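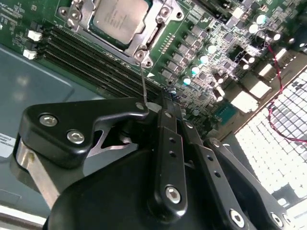 A thin metal pin at the tip of the gripper's black finger bracket, close to the processor bracket inside one of the practice machines.

Teaching a robot to swap a processor, one screw at a time

If you have ever built your own PC, you will know the small flutter of panic that comes with lifting a processor out of its socket. Now imagine doing it with somebody else's hands, from a chair, using a pair of remote controls!

The Terside repair workshop has been doing exactly that since August. Operators there steer a robot arm through the fiddly jobs of a computer refit, and every movement of the arm is recorded. The recordings are then used to train software called Vidano, which tries to repeat the task without anyone at the controls.

The workshop has now logged 1,268 demonstrations, and on Fri 25 October it will open its doors so that visitors can have a go themselves.

Nikola Michalski, who runs the sessions, is delighted with how quickly new operators pick it up, though the first hour can be humbling. "Everybody pushes too hard to begin with," Michalski said. "You can't feel the board the way you would with your fingers, so you have to learn to watch for it. Then something clicks and you see people leaning in with their tongues out, completely lost in it."

The retention bracket that clamps the processor down is the part operators talk about most. Get the arm's approach wrong by a few millimetres and you are nudging a capacitor instead. Good attempts are kept, and so are plenty of clumsy ones where the operator slipped and then put things right, as the team has found Vidano learns a lot from a decent recovery.

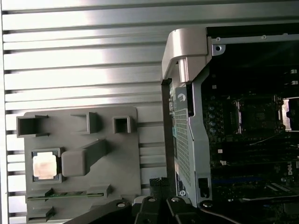

The grey parts tray, with a processor and a long green circuit-board strip in their places, next to an opened workstation.

Loose parts go in a moulded tray made by Girkomura, a small firm that also supplied the gripper fingers. It has recesses in different shapes, and operators say it has made the work far less tiring. Before it came along, parts were laid out on a foam mat and had a habit of sliding about.

Vidano's own attempts are still slow. In the latest round it was given 56 tries at picking up a processor from the tray and managed 13 of them cleanly. That may not sound like a lot, but the round before it managed five, and there was a proper cheer in the room when the new score went up.

Memory modules are next on the list, followed by cables, which everyone agrees will be horrible. A second set of controls is on its way from Wijaya, so two people will soon be able to record at once.

Sessions at the open day are free and last 20 minutes. Places can be booked at the workshop's front desk, and under-16s are welcome with an adult.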